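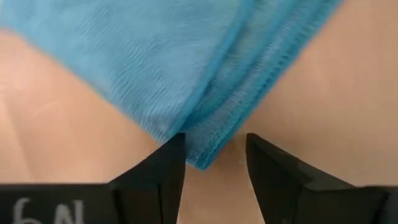
Chapter 6
Loops, Pile and Thirst

Pull a single thread from a bath towel and you may be surprised how far it goes! Terry weaving uses two sets of warp threads, one held tight and one left slack, and the slack set is pushed up into loops. Every loop is extra surface for water to cling to. In this chapter we visit the old weaving sheds at Plorkow, weigh a towel before and after a soaking, and work out why a heavy 500 gram cloth dries so slowly.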